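The bus from the station drops you at the bottom of the hill, and the Fabbri pencil works is a ten-minute walk up from there, past a tire shop and a row of garages. I went in May, on the one afternoon a month when they take visitors. The group was small: a retired couple, a few art students, Graziella Palumbo from our sketching club in Ratelano, and me.

Corrado De Luca met us at the gate and handed out ear plugs. He has worked there for 52 years if you count the summers when he swept floors as a boy, and he does count them.

## The wood yard

The tour starts outside, under a long metal roof where the cedar is stacked. It comes in already cut into slats, each one a little longer than a pencil and wide enough to make several. The slats sit with spacers between them so the air can get through. Corrado let us pick one up and scratch it with a thumbnail. It marks easily, and the smell stays on your hands through lunch.

They also buy linden, which is cheaper and goes into the school line. I asked if there was any difference in sharpening. He said the linden is fine with a new blade and bad with an old one, and most people at home have an old one.

## The core room

You can't go into the core room itself. You stand behind a window and look in. Graphite and clay are ground together with water for a long time, and then the paste is pushed through a small hole so that it comes out like gray spaghetti. It's cut, dried and fired in a kiln. More clay makes a harder pencil. The ratios are on a sheet taped to the wall, too far away to read, and I suspect they put it there on purpose.

After firing, the cores go into a bath of hot wax. Without the wax the line would be scratchy. Colored cores aren't fired at all, so they break more easily when you drop them. I had always blamed the brand.

## Grooving and gluing

This was the loudest part, and the ear plugs were welcome. One machine cuts grooves in a slat, another lays a core in each groove, and then a second grooved slat is glued on top. The sandwiches are clamped in bundles and left. A shaping machine then cuts them into separate pencils, six-sided or round depending on the blade.

The machine they use most is an old Dalum, painted green, and it has a bucket under one corner for the oil. A tray of rejects stands next to it. Graziella took four with off-center cores, with permission, and has been drawing with them ever since. She says they're no worse if you sharpen with a knife.

## Paint and ends

Pencils get several thin coats of paint and go round on a belt between coats. The yellow ones get the most and the natural ones just a clear varnish. Then they are stamped with foil and the ends are dipped by hand, 60 at a time in a wooden holder. Watching this was my favorite part of the day. The woman doing it talked the whole time and never looked down.

The last stop is a small display room with old tins, a sales case and some price lists. The oldest list has 109 kinds of pencil on it, including one for writing on glass and one for marking meat. The current one is much shorter. I spent more time on the lists than on anything else in there and had to be called to the shop. 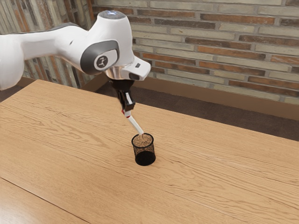 Lucrezia Russo wrote to me after reading a draft of this and thinks I was too easy on the place. She did the tour last fall and found the shop overpriced, with the soft grades sold out and only hard ones left on the rack. She also says the school line used to be cedar too and that the change was made without a word to anyone.

She may be right about the cedar. On prices, I paid less for a dozen HB than I do at home, but I didn't look at the gift sets. The soft grades were in stock on my visit up to 6B. I bought two of those and a long-point sharpener made by Girus, and the sharpener has already chewed one of them up.

## Practical notes

- The tour takes a little under two hours and there is a lot of standing.
- Book by phone. The form on their site doesn't send anything back.
- No photos in the core room or by the kiln.
- Closed shoes only. One of the students had to borrow a pair.
- The cafe across the road closes at 3 p.m., so eat first.
- The last bus down leaves at 6:10. We caught it with a few minutes to spare.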